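The slow work of bringing back a mare

13/09/2020

Miranda has not raced in 16 weeks, and for most of that time she has done very little. She spent the first part of her layoff in a small yard at Turnberg, walking from the water trough to the fence and back again. Her trainer's staff led her out twice a day, picked grass with her, and put her away. There was nothing else on her program.

The mare pulled up sore after a sprint in May. She had run second, beaten a neck, and walked back to the unsaddling area with a short step in front. Scans the next morning showed a strain high in the left foreleg. It was a mild one as these things go, and the kind that heals well if it is left alone. Horses, however, are bad at leaving things alone, and a fit sprinter with a full feed bin is worse than most.

The stable cut her grain first. A racehorse in full work eats to replace what it burns, and a horse that stops work overnight still expects the same meal. Miranda went onto hay and a light mix with most of the oats taken out. She kicked the wall for two mornings and then settled. Her weight held, though the muscle over her hindquarters softened, as it does in any horse out of work.

Turnberg suits this sort of case. The property sits inland from the track, on flat ground with good drainage, and was a dairy before it became a spelling farm. The yards are small, the fences are high, and the horses can see each other without being able to touch. There is a straight sand lane along the eastern boundary, 650 meters from gate to gate, where the early trotting is done. Trainers who send horses there mostly want quiet and a soft surface, and they get both.

The question with a sprinter is always when to start again. A stayer can be brought along with weeks of slow miles, and the slow miles are useful in themselves. A sprinter needs speed to be any good, and speed is what puts the load on a leg. Start too early and the injury comes back. Wait too long and the horse gets heavy, and the extra weight then has to be carried by the same leg that was hurt.

Miranda's second scan was clean. She went under saddle the following week, at a walk, for as long as it took the rider to go up the sand lane and return. After two weeks of that she was allowed to trot. The leg was checked for heat before work and again in the evening, and the results went in a notebook kept in the feed room. Most of the entries are one word long.

She also swam. The farm's pool is a plain round one with a ramp, and she disliked it. Some horses float along with their ears forward and seem to enjoy themselves. Miranda swam hard with her head high and came out blowing. It was good for her lungs and kept the weight off her legs, so she went in every second morning until she started to canter.

By the time she left the farm she was cantering the length of the lane with her neck bowed, pulling at the rider. She traveled back to the city stable in the early morning with one other horse, a gelding named Ziletgate who is owned by the same partnership. The two have been boxed side by side ever since.

Ziletgate is a different type altogether. He is a big, plain miler who has never had a serious injury and has never won a serious race. He has picked up checks in ordinary company for three seasons, and his owners are fond of him. His job this spring is partly to keep Miranda company in her work. He goes along at a steady pace in front, she sits off his hip, and her rider does not have to fight her to go slowly.

City work is less restful than the farm. The stable is an old one, built close to the road, and the horses are on the track before daylight. Miranda is among the first out on most mornings, and she is washed, dried and back in her box by the time the later lots are being saddled. She sleeps through the middle of the day. The staff keep that end of the barn quiet until the afternoon feed.
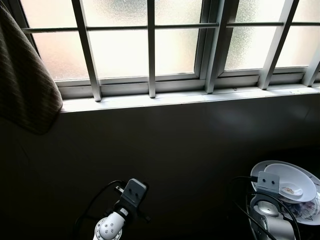
Her first gallop of any note came last week, over a short course with Ziletgate for company. She was asked to run along only for the final part and did it well within herself. The clock was not the point of the exercise, and the stable has not given out a time. The leg was cool that evening and cool again the next day, and she left nothing in her feed bin.

The plan is for two trials before she races. The first will be an easy one, ridden with a long rein at the back of the field. The second will be sharper. If both go to plan she will resume in the Trillora Sprint, a race she ran in last year without much luck after missing the start.

It is a realistic target, and it is also a hard one. The Trillora draws horses who are already fit and have a run or two behind them, while Miranda will be fresh. She has won fresh before, both times on firm ground. She would not want rain. The stable will not run her on a heavy track, and the owners agreed to that before she came back into work.

There is a case for retiring her now. She is a six-year-old mare with a good record and a decent page, and there are breeders who would take her today. An injured leg does not matter much in a broodmare. The partnership talked it over during the winter – more than once, and with some heat – and settled on one more campaign, with the understanding that any swelling or soreness ends it on the spot.

For now her mornings are much the same. She walks, trots and canters, and on gallop days she does a little more. The bandages come off, the leg is felt from the knee down and from the knee up, and another short entry goes in the notebook, which came back from the farm with her and now hangs on a nail beside her door.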